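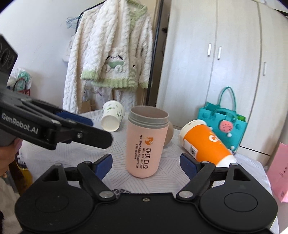

2 min read

I went to the Vass open day on Saturday expecting to be talked at about reusable cups, and I was. The pitch is simple enough. Bring your own bottle, stop taking paper ones, feel better about your coffee. I have heard it before, usually from someone selling bottles.

Noelia Quintana met us at the door and took our group upstairs, where a table had been laid with a patterned cloth and a few drinks containers. The pink bottle had the name of a dental clinic printed on it, in Chinese and English, phone number and all. I liked it more than anything in the Vass catalogue. Whether a free bottle from a dentist counts as saving the planet is another matter. I own 6 giveaway bottles at home and use one of them.

Two paper cups had ended up on their sides, one white with little green leaves on it, the other orange and white. I have always been suspicious of leaves on a disposable cup. They tell you how the maker would like you to feel and very little about where the thing goes afterwards. I asked Ravindran Naidu whether cups like that could be recycled locally and got a long answer with "in principle" in it twice.
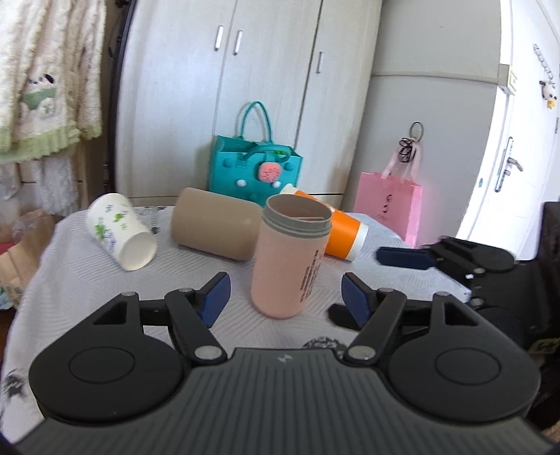
He was better on washing up. A wide neck matters, he said, and a screw thread is where the old tea collects, so buy a brush before you buy another bottle. Fair point, and the only advice I wrote down all afternoon.

The talk from Rafia Gilani claimed that 53 of their 100 trial customers had given up paper cups for good. For good? The trial ran from March to May. I'd like to see the same people in January, late for a train.

Entry is free and the stairs are steep. Tea was served at half past three, and I'm sorry to say it came in paper cups. Mine leaked at the seam. The next open day is in the autumn, and parking at the Horner end is easier than the website makes out.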